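Kitchen table tips for robot arm software - the running list

Tips from the bench, newest near the top. Planning, perception, logging, tidying up after yourself. Add your own.

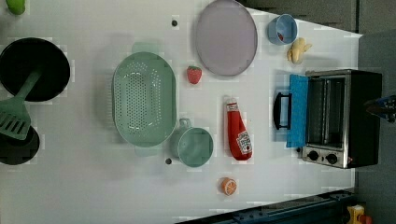

Pukell says the first tip should be to turn the logging on before anything else, and to check that it's really writing, as half the runs anyone wants to look at later are the ones with an empty folder. Fair enough. Moved to the top.

LOGGING

Logger on first. Look at the file size, wait a bit, look again. If it hasn't grown, stop.

Name runs by what's on the table, not by your mood. "test_final_new2" helps no one. Ours go task, layout, run number. We're on run 1483 and can still find things.

Save the config with the run. The whole file. Not the path to it - someone will edit it.

Clock drift between camera and arm: check every morning. Two machines, one time server. If pictures and joint angles disagree, all your training data is slightly wrong and you wont notice for weeks.

SEEING THINGS

White table, pale plates, pale mugs. Depth is poor on all of it. Turn exposure down until the tabletop just stops blowing out, then lock it. Auto exposure off, always. An open oven door with a bit of steel on it will drag the whole picture darker otherwise.

Colanders. The holes make the depth map look like a cheese. Fill small gaps before you fit a shape, or the grasp finder will offer you 45 lovely grasps on nothing.

Slotted spatulas, same trouble. Plus if it's lying across a pan the segmenter likes to call the pair one object. Split by colour first, height second. Mint on black is easy. Black on black, good luck, use height.

Oval things: don't fit a circle. Sounds daft, we did it for a month.

Small red things get mixed up. Strawberry, something red in the bottom of a cup, indicator light on the oven. Mask off the oven front, it isn't going anywhere. Then give the detector a size limit.

Marks and holes in the tabletop - mask those as well. Ours once spent a whole afternoon being asked to pick one up. (Festia's detector did it too so not just us.)

Anything half out of the camera's view: mark as "seen, don't plan". Don't guess the rest of the shape.

PLANNING

Open oven door is an obstacle AND a surface. Put it in the planning scene twice, once as a box to keep away from, once as a thing to reach over. Swap on task step. We had it as one object and the planner either refused everything or went straight through.

Cloth on the door: pad the door box by a few centimetres. Don't try to model the cloth. Really don't.

Handles stick out. Door handle, pan handle, mug loop. Whoever drew your collision meshes forgot at least one. Load the mesh over the point cloud and look, takes five minutes.

Bottles on their side: plan the grasp across the body, not near the cap. Check wrist rotation before you close, no good picking it up if you then can't stand it upright within joint limits. Plan the put-down first, work backwards.

Plates. Rim grasp only. Score the approach angles, bin anything that comes in flat to the table. Saved us a lot of scraped fingers (the arm's).

Timeouts. Give the planner 4 seconds, then let it fail and try the next grasp. Longer never helped us. Andalon give theirs half a minute and seem to enjoy waiting.

Cache the paths you use all the time - home, above table, front of oven. Recheck them against the current scene before running, mind. A cached path knows nothing about the pan you just moved.

CONTROL

Slow down over the table edge and near anything bolted. Speed zones are a few lines in the config, do it.

Force limit on the last bit of every approach. Position control right down to a hard tabletop is how you lose fingers.

Soft toys and hard toys want different grip force. Keep a table of it by object class with a sensible default. Default should be gentle.

Oven rack: go in level, come out level. Lock the wrist pitch for the whole move or the planner will tip things for the fun of it.

RESETTING

Write the layout down in a file and shuffle from a seed. People who shuffle by hand put everything in the same places, we checked.

Overlay the start picture at half strength on the live view. Line things up by eye. Esfahani's little overlay script is fine for this, needs the old version of the image library though.

Rerun the same 68 layouts after every software change, before you get excited about anything.

TO ADD

Lids versus pans from directly above. No good answer yet. Suggestions welcome, esp. if they dont need a second camera.

Knobs. Later.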